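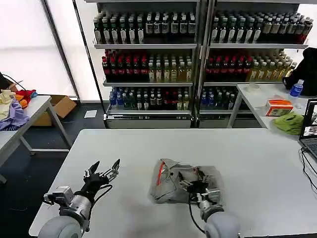 *Figure 1. Gray garment bunched on the work table, drinks shelving behind.*

# Folding and Sorting Clothes in a Small Space

Course project report, May 12, 2026

## What we wanted to find out

Our project was about laundry at the Maven student residence. The residence has one shared room where people fold clothes, and the same room holds the drinks for the snack counter. We wanted to know how much table space a person needs to fold a single piece of clothing, and whether the order of the steps makes a difference to how flat it ends up.

We picked this topic in October. Residents had filled in a survey about the shared rooms, and we got 307 answers back. The most common complaint was that clean clothes ended up in piles and got wrinkled again.

## The table

We worked on a plain white-gray table. A light surface made it easier to see the outline of a dark or gray garment, and the edges of each fold showed up well in our photos. The windows are to the left of the shelves, and the daylight was enough to work by. A shadow still falls under a bunched garment, which made small creases near the table harder to see.

We kept the shelving where it was. It has two bays side by side, filled with bottled drinks, with gray cabinet bases underneath. We thought about using the cabinets for folded clothes, but they were already full of supplies.

## The clothes

Most of the pieces were plain, and these were the hardest to start. When a gray garment is bunched in a heap, it is difficult to find the shoulders or the hem. The one in Figure 1 has a thin orange stripe, and we used the stripe as a guide. Following it with one hand while holding the rest of the fabric still was faster than shaking the whole piece out.

## Steps

1. Put the garment in the middle of the table.
2. Find one edge or seam and pinch it.
3. Pull the fabric out slowly until most of it is flat.
4. Smooth it from the center toward the sides.
5. Fold the sides in, then fold from the bottom up.

We first tried it with step 4 left out. The finished stack looked fine from the top but leaned to one side after a few pieces.

## Results

Over the whole project we folded 844 pieces. Our plan had said 1,000, but we lost the use of the room for two weeks during exams. Thin fabric took the longest to flatten. Thick fabric went quickly at first and then would not stay folded - we had to press down on each fold before making the next one.

Starting from a seam gave flatter results than starting from a sleeve. Starting in the middle of the heap gave the worst results, mainly with soft fabric that slid over itself.

## Problems

We did not sort the clothes by size before we began, so our times for large and small pieces are mixed together. We also changed the way we smoothed the fabric partway through and did not write down the day we changed it.

The next group should sort first and use one smoothing method. Towels would be a good thing to add - we left them out completely.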